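The **Sekiguchi Kela** was a compact wagon sold through the Stulow chain of dealerships, mostly to people who had come in to look at something else. It went through two generations, and the differences between them were chiefly a matter of cupholders.
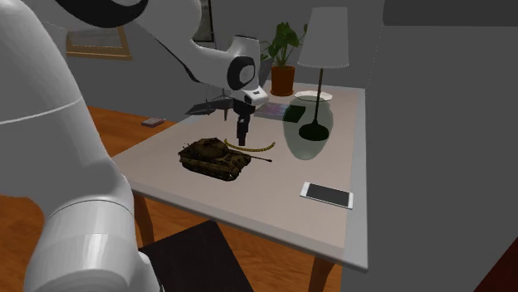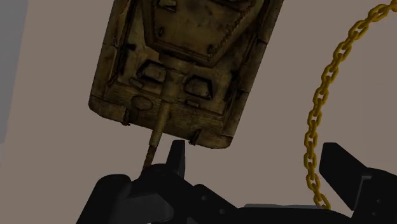
## Development

The Kela began as a replacement for the Jamau, a small sedan whose trunk lid was known for opening on railroad crossings. Chief engineer Asuka Ishida was told to keep the engine, the gearbox and the price, and to change everything the customers had written in about. The resulting list ran to 26 items. The trunk lid was the first to be fixed, by removing the trunk.

## First generation

Early cars used a four-cylinder engine that the brochure called "willing." Road testers agreed that it was willing, and several went on to ask what it was willing to do. Fuel economy was good, helped by a top speed that few owners had the patience to reach. The rear seat folded flat in two uneven sections - the larger one on the driver's side, for reasons the owner's manual promised to cover in a later edition.

A Touring trim, with roof rails and a clock, found 1,112 buyers. The clock ran slow in cold weather.

## Second generation

The revised Kela arrived in June with a longer wheelbase, a quieter cabin and seven cupholders for five passengers. The gearbox was carried over, along with its habit of hiding reverse next to third. Stulow dealers offered a free set of floor mats with every purchase, and later a second set.

## Used market

Rust around the rear wheel arches is the usual complaint, followed by window switches that work only in one direction. Around 200 cars are thought to be on the road still. Body panels are scarce, but cupholder inserts remain easy to find new, in beige.

## See also

- Sekiguchi Jamau
- Stulow dealerships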